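Collecting for a robot hand, one drawer at a time
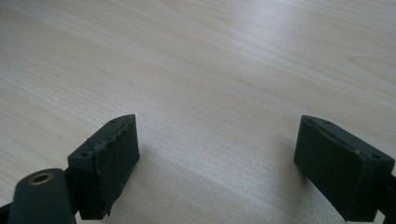
I've been gathering examples for the Skasach gripper since the end of winter, and I love this job so much more than I thought I would! The idea is simple enough to explain to my neighbors: I hold the tool in my hand, I do ordinary things with it, the little camera on it records what I do, and later on a learning system studies those recordings and tries to do the same things with an arm. My trouble this month has been the pads. The right one is still nice and flat, but look at the top edge of the left one, all frayed and scuffed along the seam where it meets the block. I'm right-handed, and I think I steer with the right finger and shove with the left (you can do that for weeks without noticing). So now I'm wondering whether a worn pad is a problem for the recordings or a gift to them.

My feeling is that it's a bit of both. A fresh pad grabs a spoon differently than a tired one, and I squeeze a little earlier and a little harder when I don't trust the grip. That goes straight into the examples. If all my spoon recordings come from a fresh pad and all my sponge recordings come from a ragged one, the system could learn that sponges are things you squeeze hard, and that would be my fault and not the sponge's. What I've started doing is mixing the tasks up within a session, so every pad gets to meet every object at every age. It makes for a messy afternoon, but I like a messy afternoon.

The current batch is called Dramidum (I don't pick the names) and it's all kitchen drawers and table tops. Pick up a thing, put it down someplace sensible. Turn a cup right side up. Fold a dish towel in half. I have 674 good examples in it so far, and I'm hoping to send the whole lot off before September. "Good" means I watched it back and kept it, and that means the fingers stay in view, the object shows up before I touch it, and my other hand didn't sneak in to help. That last one gets me constantly!! You would not believe how badly your left hand wants to steady a bowl.

Starting positions are the thing I'd talk about all day if anyone let me. When I began I always put the cup in the middle of the table, handle to the right, because that's how a tidy person sets down a cup. I did 90 of those in two days and was very proud. Then I watched them one after another and it was the same recording 90 times. Same reach, same angle, same everything. I kept 6 and did the rest over, with the cup near the edge, on its side, behind the toaster, handle pointing at the wall. It took four times as long and it was so much more fun, since I had to think about every single one.

Now I have a routine of sorts. I open the fingers all the way and hold them over the table before I go for anything, so the beginning of each recording looks alike even when nothing after it does. Then I go at a steady speed, slower than I'd move with my own hand, but not so slow that it looks like I'm defusing something. If I fumble, I keep going! I used to stop and delete every fumble. I've changed my mind about that. A spoon that slips and gets picked up again is a lovely thing for a learner to see, provided I really do pick it up again and don't just grab it with my other hand and mutter.

Light matters too, more than I expected. My table is pale and the window side of it goes almost white when the sun is up, and a white plate over there is a ghost. I thought about closing the curtains and then decided to leave them alone. Real kitchens have windows. I do a share of my session in the morning, when the shine is strong, and another around suppertime with just the ceiling lamp on, and I write down which is which in my notebook.

The notebook, by the way, has turned out to be the best tool I own. One line per run: object, where it started, which pads, lights, anything odd. I tried a spreadsheet and hated putting the gripper down to type. Pencil lives behind my ear. When I send in a batch I copy the lines over at the end with a cup of tea, and that's when I spot the holes, like the week I somehow never once used a fork.

Next up is a batch named Jadside, and it's laundry. Socks! Washcloths! I've been practicing on washcloths and they are hard, hard, hard. Cloth won't hold still for you and it never lands the same way, so at least I won't have my cup problem again. I'll swap the left pad before I start and keep the old one in a jar in case I want some rough-pad runs later. If you have opinions about how to pick up a flat sock off a flat table with two fingers, I want to hear them.

Comments

gravelroad2 says:
For the sock, push one finger into it so it bunches up, then pinch the bunch. Works with kitchen tongs anyway.

tansy_b says:
Do you switch which hand holds the tool? Might even out the wear on your pads.

Author reply:
I tried it left-handed for a whole morning and dropped everything I own. Will try again! And gravelroad2, the bunching trick is going in the notebook.

McGrath Robot Club says:
We had the same trouble with the cups all starting in one spot. We roll dice for the position now, one for across and one for deep. The kids love it.

tansy_b says:
Dice is a great idea. Please post about the washcloths when you get there.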